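Wrinkles, and what they did to my numbers

I promised in March that I would write when the second part of the folding work gave a result. It has given one, although it is smaller than I hoped.

For those who did not read the earlier post: I am teaching a policy to fold clothes from demonstrations made by people with hand-held grippers. The robot itself is absent while we record. A person folds, the grippers log the movement and the finger opening, and later the arm must learn from this. My question was narrow. Does the policy learn better if the cloth under the garment is allowed to be wrinkled, or should we pull the sheet flat before each fold?
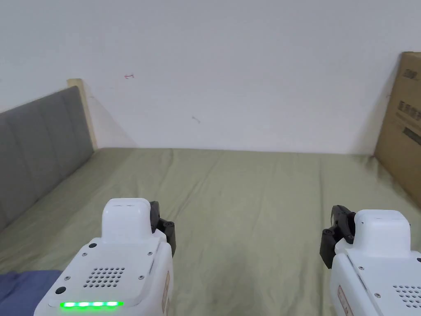 My first set, which I call Skeker, has 200 demonstrations, all with the sheet pulled tight by hand before every start. The second set, Dorgate, has the same number of demonstrations and nobody touches the sheet between them. Even when we try to be strict, a fitted sheet keeps some soft creases, and here you can find a few shallow ones near the middle of the bed. I used to think such creases were too weak to matter. With a pale green sheet and even light they give very little contrast, but the network has seen them in every recording and it seems to use them as landmarks.

I trained both policies with the same settings and the same seed, 3814, and then tested on sheets that neither had seen. The Skeker policy placed its first grasp well when the sheet was tight and badly when it was not. The usual error was to close on a ridge of the sheet beside the garment, so that the sheet came up together with the sleeve. The Dorgate policy made this error less often. It was slower, though, and in 7 trials it stopped above the cloth and did not come down at all. I do not have a good explanation for this hesitation.

One detail cost me two evenings. The finger opening must be recorded at the moment of contact, and when the jaw presses on the top edge of a folded piece, the thickness is so small that the reading is near to zero. I now keep the raw value and leave the smoothing for later.

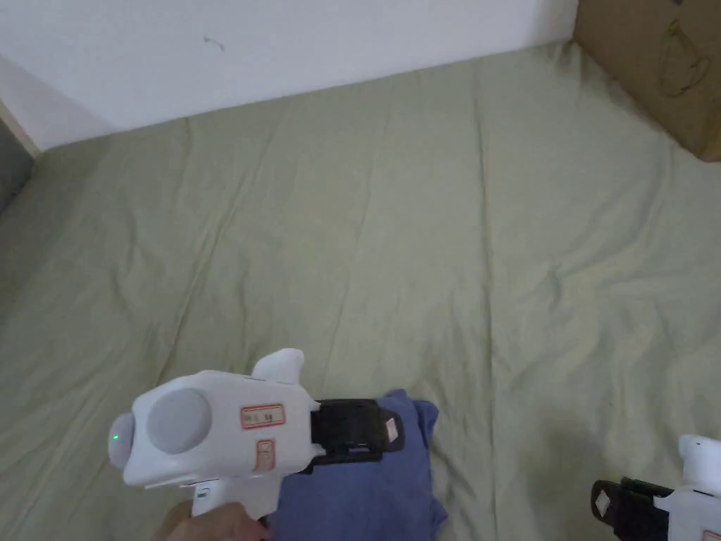 A-yeong Noh wrote to me after reading a draft that I should not compare the two sets before checking the speed of the demonstrations, as people fold more carefully on a surface they have just made tidy. She is right, and I had not checked. The Skeker demonstrations are slower on average, so part of the difference may come from the person and not from the sheet.

I will cut both sets to matching speeds and train again. If the gap remains, I will put the recordings and the settings on the Boutros page.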